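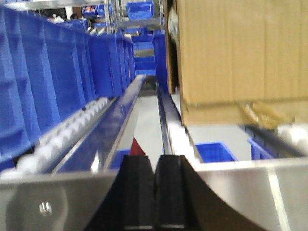

Blue crates on the left-hand roller track of a flow rack.

Stock Room Questions and Answers
Jundulia shared workshop, Brumton
Last updated 9 Jul 2025 by Yareli Orozco

Which crates fit the flow rack?
The blue plastic ones with ribbed sides. We own 63 of them. Crates from home are usually a different width and can jam on the rollers, so please leave those on your own shelf.

Can I stack crates on the rollers?
No. One layer only. Place the crate square to the track and let it down gently - don't drop it from chest height.

A roller is stuck. Should I oil it?
Please don't. Oil picks up dust and makes it worse. Wipe the roller with a dry cloth, and if it still doesn't turn, write the rack number on the sheet by the door. Špela Vasić orders replacement rollers from Medrano in packs of 5.

Where do deliveries go?
Deliveries are left at the edge of the carpeted area until the person who ordered them has checked the label.
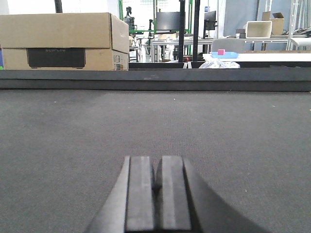 Large boxes can stay there for two days. After that they go to the Borholm Street storage unit and you will need to ask for the key. Leave the shipping label on until you have signed for the box, and keep the flaps closed so small parts don't go missing. Flatten empty cardboard before you take it out.

I ordered something heavy. Can someone move it for me?
Ask before it arrives. We have one hand truck, and it is often out at the storage unit.

What about small parts?
Small parts go in a lidded tub, with your name on the lid. Anything found without a tub is put in the tray at the front desk. Plastic rings, caps and clips are the things we find most, and they are hard to match to an owner later. If you're missing one, bring the part it fits.

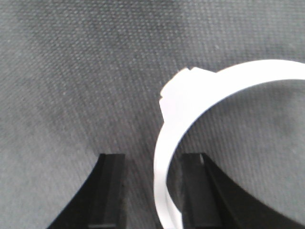 White plastic ring with a notched tab, on gray fabric.

How long do you keep found parts?
Until the end of the following month. The tray is also cleared completely every February.

How do I label a crate?
Use the card sleeves, not tape. Write your name, the date and your member number. Tape leaves glue on the ribs and it takes a long time to scrape off.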